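Notes from the Night Crew
Newsletter of the Handdale Volunteer Ambulance, May 18, 2020

Dear friends of the station,

Many of you asked me in the last weeks why the letter did not come in its usual time. The reason is simple. I had a draft on my computer since January, it was on a different subject, and when I opened it again I did not like it anymore. So I put it away, and today I want to write about the handover, because this is the part of our work that I think about most when I drive home.

The handover is the moment when we bring a patient into the emergency department and tell the nurse or the doctor what we know. It takes maybe one minute. In this minute we must give the age, what happened, what we found, what we did, and what changed on the way. When I started with the ambulance, 11 years ago, I was sure that this was the easy part. My English was good enough for shopping and for the bank, and I had learned all the medical words. But I was speaking too fast, and I began always from the wrong end. I told the nurse about the apartment, the stairs, the daughter who called us, and only after this I told her that the man had pain in the chest.

It was Ivone Barbosa who corrected me. She was my partner on the truck for my first two winters, and she had a rule that I still use: say the worst thing first. If the worst thing is the blood pressure, then the blood pressure comes before the name. She made me practice in the truck, parked behind the bakery on Trindade Street, with invented patients. She was the patient and also the nurse, and the nurse was much less friendly than the real ones.

Since the spring, the handover has changed again. At Nustlow hospital we do not go in through the same door as before. We wait in the covered part, a nurse comes out to us, and everybody has a mask and a shield. It is hard to hear. I did not know how much I was reading from the lips until the lips were gone. Older patients have the same difficulty, and some of them answer yes to every question because they are tired of asking us to repeat. 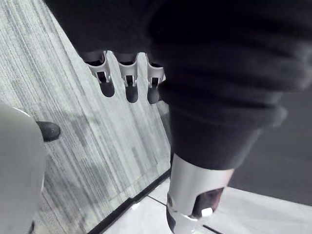 Dark ribbed knit over a silver wrist, with black fingertips showing under the edge.

We tried some small things, and I want to write down which ones we kept. The first is the card. It is an ordinary index card, and one of us fills it during the ride with a thick black pen: age, complaint, the last set of vital signs, medicines given and the time. The nurse can read it from two steps away, and then we say the same thing aloud. The card stays with the patient. Before, I wrote these numbers on my glove, as many of us do, and then I changed the gloves and the numbers were in the trash.

The second thing is that only one person speaks. This sounds like nothing, but with two people in masks adding details at the same time, the nurse hears neither. The partner stays quiet and watches the patient. If something important was forgotten, the partner says it at the end.

The third is for the patient. Before the doors open, I tell him or her what I am going to say inside. "I will tell them you fell in the kitchen and that your hip hurts on the left side. Is it correct?" More than once the patient answered me that no, it was the right side, or that there was also a fall yesterday. I am a little ashamed that I did not do this before.

We also tried to call the full report by radio and to skip the spoken part. This we stopped after one week. The person who takes the radio call is often not the person who takes the patient, and we had to say everything a second time anyway.

Last year our two trucks answered 2,611 calls, and most of them ended with this one minute at the door. I do not think that we can make it perfect. Last week I still said "she" for a gentleman of 84, two times, and he was very polite about it.

Mirela Coutinho has typed the card so that it can be printed, four on one sheet. We made 100 copies and they are in the blue folder at the station. Crews from the neighbor towns can take some too – just please leave the last sheet so that we can copy it. If you find that a line is missing, write it on the folder in pencil.

The next letter will be about the Larnura stretcher, the new one, and how to get it down a narrow stairway without losing your fingers. If you have a good method for the corner at the bottom, send it to me before then.

With warm greetings from the station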